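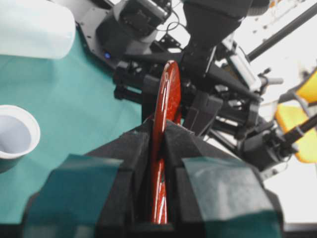 Home | News | Workshops | Contact

Table Talk: the craft mornings are back!

We are so happy to have the craft mornings running again at Sullitthorpe, and what a first session it was! Kyriaki Dimitriou put out 50 sheets of tissue paper, three kinds of ribbon and a whole tin of beads, and by lunchtime the tin was looking very thin indeed. Reet Stankevičius brought her paper lanterns from last year (the big ones, with the folded collars) and let everyone take them apart to see how they go together, which was brave of her.

Anything red and shiny has been a favorite so far. Muchen Fu wants to do a whole string of loops and arches for the front window, and I think we should let him. He already has a drawing, and it goes all the way around the door!

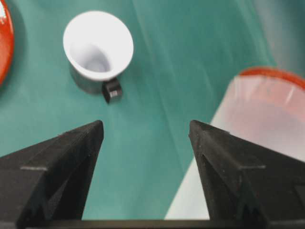

Next time we move on to painting, and Shengli Qin is bringing her watercolors and a stack of the heavy Birkum paper that doesn't buckle. Please bring a brush you like and an old shirt. A plain white cup set on the green tabletop makes a lovely first thing to paint, with that oval rim and the soft gray shading inside, and you'd be amazed how much color you find in the white once you start looking. If cups aren't your thing, bring a pear!

We have room for 10 people and 7 places are taken, so tell Natnael Kumsa soon if you'd like to come. Tea and cookies as always.

Last updated: 2023-05-08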